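Why does some of my pay go missing? Tax and wages for curious people

I got my first proper job when I was sixteen. It was in a café called Pumell, and I was paid to wipe tables, carry plates and get told off for eating the broken biscuits. When my first pay came I had already spent it in my head. I knew exactly how much there would be, because I'd done the sum on the back of my hand in biro.

And it was less! Not loads less, but enough that I couldn't have the boots. I was furious. I marched up to the manager, Henk Van Beek, and told him he'd made a mistake. He didn't laugh (well, he laughed a bit) and he showed me a slip of paper with rows of numbers on it. That was my first payslip, and I've been interested in payslips ever since. I know. I'm great at parties.

So let me tell you what was on it.

What is a payslip?

A payslip is a note from the person you work for. It says how much you earned, what was taken off, and how much you get to keep. Some people get it on paper and some people get it on a phone or a computer.

There are two words on it that grown-ups mix up all the time, so if you learn them now you can feel very clever at tea.

Gross pay is everything you earned, before anything is taken away. It has nothing to do with being disgusting. It comes from an old word for big.

Net pay is what's left at the end. I remember it by thinking of a fishing net: it's what you've still got when you pull it out of the water.

The bit in between is called deductions, and a deduction is just a taking-away. You've been doing those since you were five.

Let's do one

Say that Leonora Layug works at a shop called Cekberg, and in one week she earns 199 pounds. That's her gross pay. Now let's say that 47 pounds comes off in deductions. (I've made these numbers up so that we've got something to work with. Real ones depend on how much you earn and which country you live in, and they change quite often too.)

199 take away 47 is 152. So Leonora's net pay is 152 pounds, and that's what lands in her bank account.

If you have a pencil, try drawing it as a bar. Make a long box for the gross pay and shade in a piece at the end for the deductions. The white part is hers.

Where does the shaded part go?

Most of it goes to the government, and it's called income tax. Income means money coming in, so income tax is tax on the money you have coming in.

The government puts everybody's tax together and spends it on things lots of us use. Roads. Schools. Fire engines, and the people who drive them. Street lights, bin lorries, the person who checks that the restaurant kitchen hasn't got mice. You have probably used a dozen tax things today already and you might not even have had lunch.

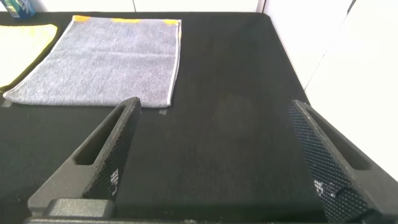
A grey towel, folded flat.

Another part of it, in many countries, goes towards helping people at times when they can't earn. You might be poorly for months, or have a new baby, or be so old that you'd quite like a sit down. Different countries give this different names. In Britain it's National Insurance, and in some other places it's called social security. The idea is much the same wherever you go: you pay a little in while you're working, and there's some help when you aren't.

There can be other things on the slip as well. Many workers have some money put into a pension, which is a sort of very slow piggy bank that you open when you stop working. My café payslip had a line for my apron. I'd lost it.

Who does the taking-away?

This is the part I like best, and it's the part I didn't understand at all when I was sixteen. I thought I'd have to walk to the tax office with a purse full of coins.

If you have an ordinary job, you don't. The place you work for does it for you. They work out the tax, take it off your pay before you ever see it, and send it to the government. In Britain this is called Pay As You Earn, or PAYE for short, and people say the letters one at a time: P, A, Y, E. Other countries have their own versions.

It means that the tax goes in small bits, all year long, and there isn't one enormous scary bill at the end.

It doesn't work like that for everyone, though. Some people work for themselves, like my cousin, who mends bicycles under the name Tramov. She hasn't got a boss, so there's no one to do the taking-away for her. She has to write down everything she earns and everything she spends on the business (oil, tyres, those tiny screws that roll under the fridge) and then send the totals in. After that she finds out what she owes. Every time a customer pays her, she puts a bit of the money in a separate account that she isn't allowed to touch. She calls it the Do Not Touch account. In September she touched it, to buy a tent, and it took her ages to fill it back up.

Does everybody pay the same?

No. In lots of countries, there's an amount you can earn each year before you pay any income tax at all. In Britain it's called the personal allowance. You can picture it as a bucket. The first money you earn goes into the bucket, and none of that is taxed. When the bucket is full, the money that spills over the top is the part that gets taxed.

So if you only do a little job, your earnings might all fit in the bucket, and no income tax comes off.

People who earn a great deal often pay a bigger share on the top part of their money. Whether that share ought to be bigger or smaller is something that grown-ups argue about, sometimes very loudly, and you'll get to join in when you can vote. You could start now if you like. I did, and my grandad and I once kept it up through two whole puddings.

What if they get it wrong?

It happens! Somebody types a number in the wrong box, or you change jobs in the middle of the year and the sums get muddled. If you've paid too much you can get the extra back, and that's called a refund or a rebate. If you've paid too little, you'll be asked for the rest.

I had a refund once, when I left Pumell to work at a noodle place called Lương. It was for 80 pounds. I had checked my payslips and noticed that the tax had jumped up for no reason I could see, so I rang up and asked. The lady on the phone was lovely about it. I did buy the boots.

Some words to keep

Wage: money you're paid for working, often by the hour or the week.

Salary: also money you're paid for working, but set as an amount for the whole year and then shared out, usually month by month.

Employer: the person or company you work for.

Employee: you, if you have a boss.

Self-employed: you, if you are the boss.

Something to try

Ask a grown-up at home if they'd show you an old payslip. Some people like to keep theirs private, and that's fine, so don't nag. If they say yes, see if you can find the gross pay, the net pay and the biggest deduction. Then take the net away from the gross and check whether you get the same total for deductions as the payslip does.

If they say no, make your own. Decide what your job is (dragon dentist, biscuit tester), choose your gross pay, and have somebody else in your family be the tax office. My niece did this with raisins. Her brother was the tax office and he ate the lot.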